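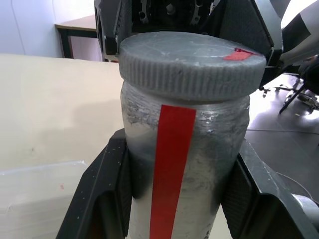 Jar, gray lid, red tape.

Kendham 284 Canvassing Satchel

Print this page | E-mail this page

Every campaign I ever worked on gave me a free tote bag. It was made of something like coffee filter, it had the candidate's face on it, and by the third block one handle had come off and I was holding the candidate by the ear.

The Kendham 284 is a shoulder satchel for people who knock on doors. It carries palm cards, a clipboard, door hangers, a water bottle and the sandwich you are going to eat sitting on a stranger's retaining wall. It comes in navy or gray. We don't make it in red or blue, after a spirited exchange of letters with customers of both persuasions the year we tried.

What it holds

The main pocket takes 320 standard palm cards in two stacks, held upright by a stiff divider so that they come out one at a time with the right side facing the voter. If you have ever handed someone the side with the union bug and the return address on it, you'll know why we went to the trouble. Oversize cards fit if you lay them flat. Consultants love oversize cards. They have never carried any.

The outside pocket is for the clipboard and opens at the top with no flap. We had a flap on the first version. It was held down with hook-and-loop tape, and it turned out that the sound of hook-and-loop tape opening on a front porch makes every dog in the house lose its mind. The flap is gone.

Door hangers go in the long sleeve on the strap side. It holds 80 of them, slotted end up. There is a pen loop on each edge of the bag, which gives you one pen for yourself and one for the petition signer who will walk inside with it.

The strap

Two inches wide, padded, and adjustable while you're wearing it. It crosses the chest or hangs straight. Most people start the afternoon with it across the chest and finish with it hanging off one shoulder like a defeated mail carrier, and it has been sewn for that. The stitching where the strap meets the bag is doubled and then boxed.

The buckle is plastic. A metal one looked better and got hot enough in August to leave a mark.

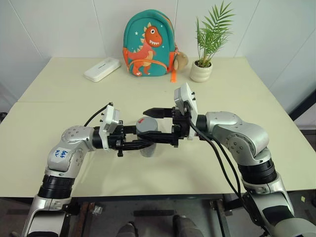
Robot arms with a gray cup.

Rain

The shell sheds a shower. It won't keep out a real storm, and neither will your raincoat, and the field office will still text you at 4:30 to ask how it's going. A rolled rain cover is tucked into the bottom pocket. Put it on before your cards get wet, since a wet palm card sticks to the next one and you end up giving one household an entire precinct's worth of literature.

Machine wash cold. Take the divider out first. If you wash it with the divider in, the divider will come out as a sort of bowl, and we sell spare dividers to plenty of people who read this paragraph too late.

Putting your candidate on it

The front panel unzips and comes off. You can have it printed, leave it blank, or swap it when the primary doesn't go your way. Levchenko prints our panels in one or two colors. Send artwork as a line drawing, please. Photographs of candidates print fine but age badly, and so do slogans with the year in them.

We print for any party and for candidates with no party at all. We'll fix a spelling mistake if we catch it. We won't fix your slogan, although we have been tempted, and one person running for water district has our sympathy to this day.

Minimum printed order is 2 panels. This was set low for school board races, where the whole field operation is often the candidate and a brother-in-law.

Fit and size

Worn across the chest it sits at the hip on most adults. Short canvassers should take the short strap, free if you ask when you order and a small charge if you ask afterward. There's no left-handed model. Turn the divider around and you have one.

The bag weighs next to nothing when it's empty. With a full load of cards it weighs as much as a full load of cards, and there isn't much we can do about paper.

A few questions we get

Does it fit a tablet? Yes, in the clipboard pocket, with the clipboard out. With both in, you'll get neither back in a hurry.

Can I return it after the election? You can return it unused. We are able to tell. Bags that have been through a general election tend to have mints in them.

Will it fit a folded yard sign? No. For yard signs you want the Tostar carrier, listed at the end of this page, and a friend with a hatchback.

Is it allowed inside a polling place? The plain panel should be fine in most places. The printed one may well not be, and the rules on how far away you have to stand vary. Ask your county clerk before you go.

Ordering

Orders in before noon go out the same day, except Saturday, when we're mostly out knocking on doors ourselves. Allow longer in October. Everyone who didn't order in January orders in October, on the same afternoon, and all of them mark it urgent.

Page by Olesia Hrytsenko, who walked the whole of Sovwood for a seat on the town council and came in third.

Print this page | E-mail this page

Related items
Tostar Yard Sign Carrier
Kendham Spare Divider
Kendham Short Strap
Levchenko Printed Front Panel, one color
Levchenko Printed Front Panel, two color
Kendham Clipboard with Rain Sheet
Tostar Sign Stakes, bundle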